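Budget for the Table

Every proposal for a robot I have read in the last two years has the robot on page one. There is a price, a delivery window and a drawing of the arm at its most athletic. Somewhere near the back, under "miscellaneous," is a line for everything else, and the line is always small and always round.

I have signed off on four of these. I would like to tell you I learned after the first.

Our most recent was a two-arm cell for sorting and packing small boxes, quoted by Aksoy and installed at our Kestside site in September. The arms were priced to the penny. Miscellaneous was $2000, a figure I'm fairly sure somebody typed because the cell in the spreadsheet looked lonely. By the time the thing could do a morning's work we had gone through it twice, and I had personally driven to a housewares store for trays.

Trays matter. So do the rails, the walls, the baskets, the lamp that had to be moved because it threw a shadow, and the second power strip that facilities wanted inspected before anyone plugged in the first. An arm will do the same motion a thousand times, but only if the box is where it was last time, and keeping a box where it was last time is a furniture problem. We paid $426 for brackets alone. I have owned cars that cost less to keep upright.

Then there are the test items. The sales team at Lukis, who lost the bid, told us cheerfully that their system could handle "any common carton," and Aksoy said much the same. Neither mentioned that we would be supplying the cartons. You need a lot of them, in different colors and finishes, and you need spares for when the gripper has an enthusiastic day. Clear plastic is a category of its own. Put in for some early and put in for more of it than seems decent.

You also need clutter. A cell with nothing in it but the job is a lovely place to demonstrate a robot and a poor place to find out whether it works. Real benches collect things. Ours has houseplants, and I approved the expense claim for them myself, under "environmental."

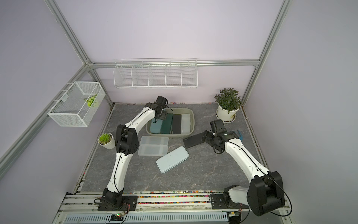 One arm over the tray, the other holding a black box. The plants are on the miscellaneous line.

My advice to anyone drafting next year's request is to turn it upside down. Start with the table. Write down what sits on it, what holds it there, who puts it back at the end of the day and how long that takes. The last item is the one finance never sees. At our site resetting the cell takes 59 minutes of somebody's day, which is a wage, and wages recur in a way that arms don't.

After that, price the arms. You may find you can afford one fewer than you hoped. Herora, a packing outfit a few miles from us with a much smaller budget, bought a single secondhand arm and spent the difference on fixtures and a part-time technician. Their cell is homely and it runs on Mondays. I've stopped bringing it up in meetings.

I'd also ask vendors to quote the whole bench, down to the baskets. They will resist, and they'll tell you every customer is different. Fine. Ask what the last customer spent after the invoice was paid, and watch how long it takes them to find the number.

Our own request for the coming year is in. I put $1000 against trays and boxes, with the supplier named, and got a note back asking whether a robotics project really needed so much storage. I've invited the author of the note to come down and reset the cell.

Contact the editors | Copyright, all rights reserved | Back to top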